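Collecting examples at the Ratcombe bench: frequently asked questions

What counts as one example?
One attempt at the task, start to finish, with both arms back at rest at the end. A recording with two attempts in it has to be split before upload.

How many do you need per task?
We ask for 400 before the first training run. The sorting task now has 1037.

Should I throw away the bad ones?
No. Mark them "missed" in Tisix and leave them in. If you dropped an item and picked it up again in the same attempt, mark it "recovered". Only delete recordings where an arm faulted.

Can I move things on the table between attempts?
Yes, please do. Shift the basket, turn it, and start with the bands in different places. Leave the arm mounts alone. If one gets bumped, stop and tell Frans Dewulf.

Does the lamp matter?
It does. Change its angle every 5 attempts so the examples don't all share the same shadows.

How fast should I go?
At a steady pace you could keep up for an hour. Long pauses end up in the data and the model learns to pause too.

Who can use the recordings?
Anyone on the Datura project. For access from outside, write to Nives Marras and say which task you want.

When is the next upload?
14th August. Anything not labeled by then waits for the following one.

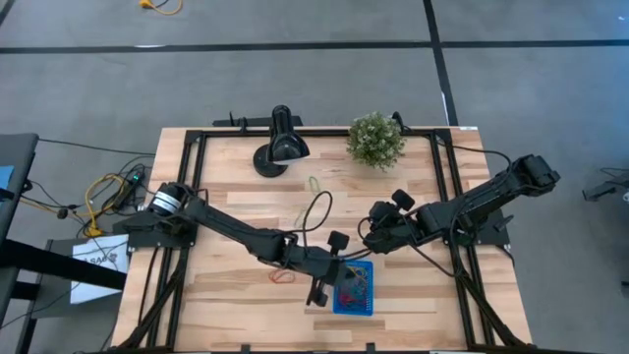 Nives Marras
Data Collection Lead, Datura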